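Refinishing a dining table without stripping the whole thing?

Asked by brarthorpe_dad, 3 answers

So we've got a wooden dining table, reddish-brown top, and I'm trying to work out how little work I can get away with. 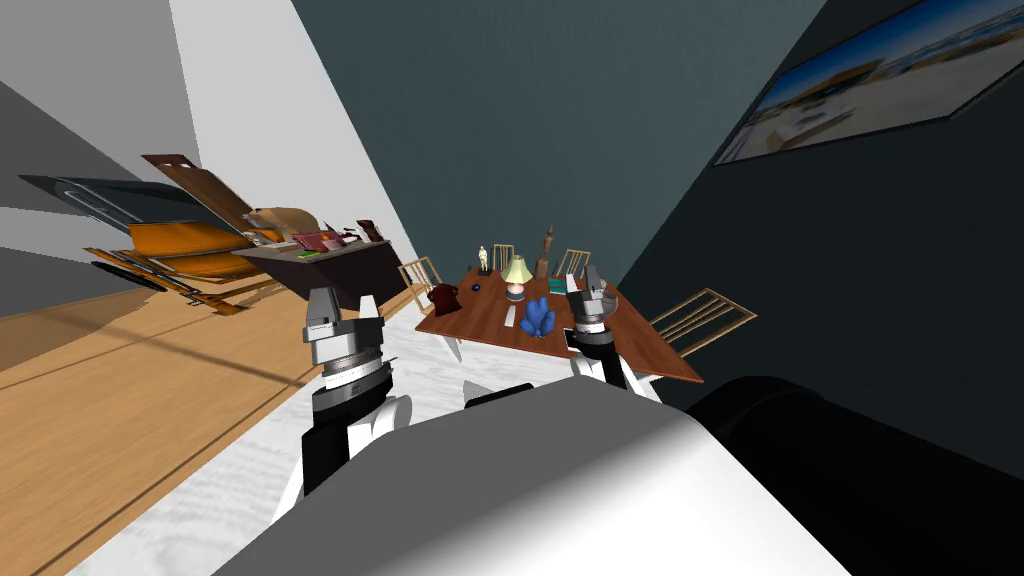 The finish has gone sticky. It's worst at the end where the kids eat, and if you leave a newspaper on it for an hour the print comes off on the varnish. I've wiped it with dish soap, then with vinegar and water, then with some orange oil my mother-in-law swears by (I think that made it worse, please don't tell her). The legs are fine. It's only the top.

My questions are: can I sand just the top and put something new on it without touching the rest, and will the color match if I do? I have people coming on Saturday, so if the answer is "leave it alone and buy a tablecloth," I can live with that too. I own a random orbit sander and I've used it maybe twice.

Answer 1, from Waldemar Jasińska (accepted)

You can do only the top, people do it all the time. But don't start with the sander! Sticky finish gums up the paper in seconds and you'll go through a whole pack before you see wood.

First find out if it's the finish that's soft or just gunk sitting on it. Rub a small spot with mineral spirits on a white rag. If the rag comes up brown and the spot feels hard afterward, it's grease and old polish, and you only need a good cleaning. If it's still tacky, the finish itself has broken down. Skin oil does that, and so do years of spray polish. Mine went exactly where my dad used to rest his arms.

If it's the second one, scrape off the soft stuff with a plastic scraper and a bit of stripper, let it dry overnight, and then sand with the grain, 120 and then 180. Go easy near the edges if there's any chance it's veneer. I went through mine on one corner and I still put the fruit bowl over it.

Color is the hard part. A lot of red-brown tables have the color in the finish and the wood under it is much paler – so test on the underside before you buy anything. I mixed two stains from Tarent and got close enough that my wife stopped bringing it up. Three thin coats of wipe-on poly over that, a day between coats.

You won't make Saturday. Get the tablecloth.

Answer 2, from plemon_workshop

Agree with most of that, but I'd use a card scraper over chemical stripper if the kids are in and out of the room. Also give the new finish a couple of weeks before you put hot plates or a vinyl cloth on it. I didn't, and had to redo the whole top.

Answer 3, from sliwinski60

had same problem. used baby powder. worked for one day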